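Tallard putting notes - README

Updated May 20, 2024. Written in a rush between rounds, sorry for the state of it.

What's in here: putting records from the winter league at Litholm, 33 players, 700 putts. All on the practice green, none from competition. Lengths in feet. Stimp reading in its own column, missing where I forgot.

Why bother. Everyone at our level practises the long game and moans about the short one. Wanted to know where the shots go between 3 and 8 feet. Those are the ones that ruin cards.

Files
putts.csv - one row per putt
players.csv - handicap at the start of October, grip style, left or right handed
green.txt - hole positions and slope notes, rough

Columns in putts.csv
player - a code, not a name
length - measured from ball to front lip, tape on the grass
break - L, R or S for straight. Judged by eye, so argue with it if you like
result - in, short, long, low, high
routine - y if the player took a practice stroke first, n if not

Known problems
Wind not recorded. Should of been.
Player 8 changed putter halfway through and didn't tell me until after. Rows kept in, filter them if it matters to you.
The Hakala green is slower than the main one and the two got mixed up for one session. Those rows have a blank stimp. Don't guess it.
Lip-outs went down as low or high, whichever side they came off. A few may be wrong.
Duplicate rows at the end of the file, same player same length same result. Some are real repeats. Haven't seperated them yet.

How to use it
Group by length first, then break. Grouping by handicap alone gives you very little, groups too small. Lirar spreadsheet template opens it fine, set the comma as divider or you get one fat column.

Not for selling on. Otherwise do what you want with it, a credit to the Tallard notes would be nice.
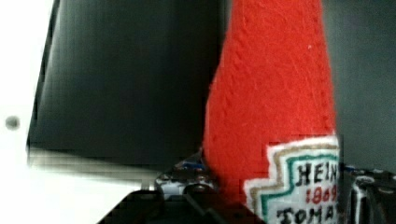
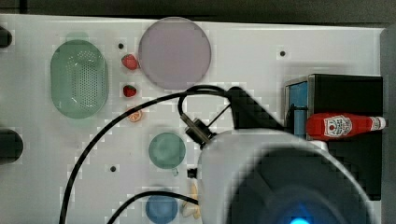 Vira Didenko wrote back that the low misses look too high for the right-to-left putts, and asked whether the left-handers had been split out before anyone blames the green. She'd also drop the routine column altogether, as players knew it was being marked and half of them took a practice stroke to be polite.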